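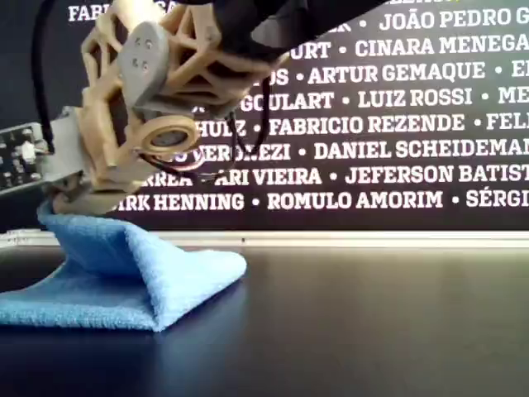

I bought the Plitley microfiber towels in the large pack, light blue, because I was tired of buying the thin ones from the grocery store and throwing them out after a month. The pack has 47 towels in it, an odd number I can't explain. I have used them since August, mostly for dusting, dark furniture and drying glasses.

The fabric is soft and a little fuzzy. It folds easily and takes a crease, so a stack of them stays fairly neat in a drawer. I fold mine in half and then in half again. If you pull one out by the corner, the rest tend to stay put.

## On dark, shiny surfaces

Glossy black is the hardest test for any cloth. Every bit of lint shows, and so does every smear. For the first two washes the Plitley towels left some blue fuzz behind on my black desk. After that it stopped. I would wash the whole pack before using any of them, and keep them away from cotton bath towels in the machine.

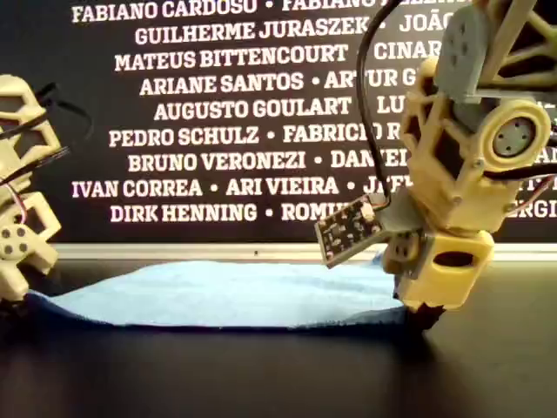 Spread flat, one towel covers enough of a desk to set glasses on while they dry. It does slide a bit on a slick top, so I put the heavier things down first. For wiping, I get better results with a folded towel and light pressure. Bunched up, it leaves streaks.

Damp works better than wet. A soaked towel pushes water around, and you need a second one to finish. Wrung out well, it picks up dust and fingerprints in one pass.

## Washing and wear

I wash them warm with plain detergent and no fabric softener, then dry on low. The oldest ones have flattened slightly, and two have loose threads along the edge. I trimmed the threads and kept using them. The color has faded a little, evenly.

## Compared with the Surnus towels

I also own a few Surnus towels, which are thicker and hold more water. They are better for drying a car. They are also slower to dry on the rack and harder to fold small. For the house I reach for the Plitley.

## Worth buying?

Yes, if you go through a lot of cloths. The pack is too big for a small apartment, and I wish they sold it in a few colors so I could keep the bathroom ones separate. I marked mine with a laundry pen on one corner, and the ink has held up so far.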